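## Nasal mist claims to clear mucus faster, but the data are thin

Drater says its saltwater mist, Calturero, helps the nose and upper airways move mucus along at a healthier pace. The company put out a summary of its first human study in April and plans to sell the product straight to consumers. The summary is short, the charts have no error bars, and the full paper has not been posted anywhere we could find.

What Drater did share goes like this. The study signed up 70 adults who had complained of a dry, stuffy nose over the winter. They used the mist twice a day for eight weeks. Nine dropped out, and the summary gives no reasons for any of them. Those who stayed were given a saccharin test at the start and again at the end. A speck of sweetener goes just inside the nostril, and the clock runs until the person tastes it at the back of the throat. A shorter time is taken to mean that the cilia, the tiny hairs lining the nose, are sweeping mucus back more quickly.

Times got shorter, Drater says. It calls the change "meaningful" and leaves the word to do a lot of work.
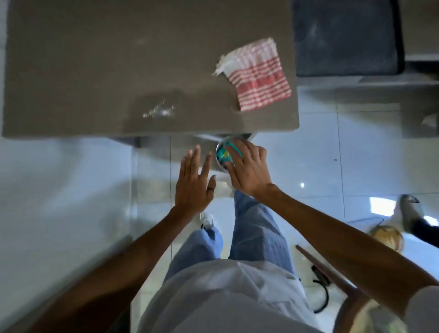 Siham Srour, reached by email, wasn't impressed. The saccharin test is cheap and easy, she wrote, and it is also noisy. People sniff, they swallow, they taste sweetness when they expect to, and the same person can come back with a very different time the next morning. "I would want to see a comparison group before I said a word about cilia," she added. "With no comparison group, you have people who felt bad in winter and felt better in spring."

That is the biggest hole in the study. Everyone in it got Calturero, and everyone knew it. Nobody was given plain saline, which has been sold over the counter for ages and costs very little. If the salt is doing the job, the store brand should do it too. Drater says its blend has a "surface-active" ingredient that holds water in the thin liquid layer above the cells. It won't name the ingredient, and it points to a pending patent. 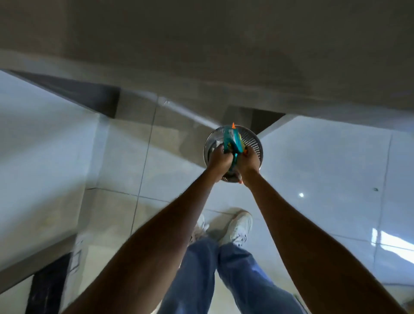

The company also leans on lab work done at Wainwright, a contract testing outfit in Gundovthorpe. There, cells from the human airway were grown in dishes with their tops open to the air, then coated with the mist. The liquid layer got deeper and stayed that way through the afternoon. Fine, as far as it goes. Put salty fluid on top of a sheet of cells and water will be drawn up through it, so a deeper layer is close to what anyone would expect. How long it lasts in a living nose, with air rushing over it and mucus carrying it off, is a separate matter, and a dish can't settle it.

The Wainwright report, which Drater supplied on request, doesn't list how many donors the cells came from. Cells from one donor can act quite unlike cells from the next. Several charts show a single line with no spread around it. An earlier version of the report seems to have had an appendix, since the text refers readers to one, but it wasn't in the copy we got.

None of this means Calturero is useless. Plenty of people find that a salty spray loosens things up, and there is a sensible idea behind it. The trouble is the distance between that idea and the sales copy, which talks about "restoring natural airway defense" and shows a glowing pair of lungs. The mist is sprayed in the nose. Nothing in the summary measures the lungs at all.

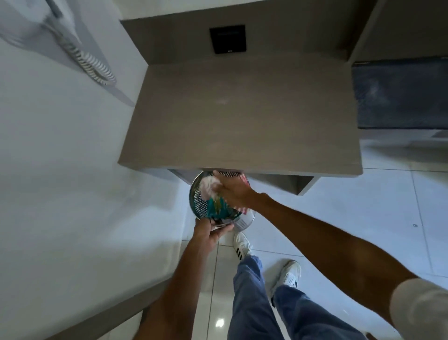 So is a better study on the way? Drater says it wants to enroll 2,000 users in a follow-up, but the plan it described is an online survey with no control group and no nasal testing. That would make the second study a good deal larger than the first and weaker in what it can show. A question about congestion, answered on a phone by someone who has paid for the product, is not a measure of mucus clearance.

Drater declined to say when the full data will be released, or whether outside researchers will be allowed to see results for each person. It said only that the first paper is "in preparation." The preorder page is already up.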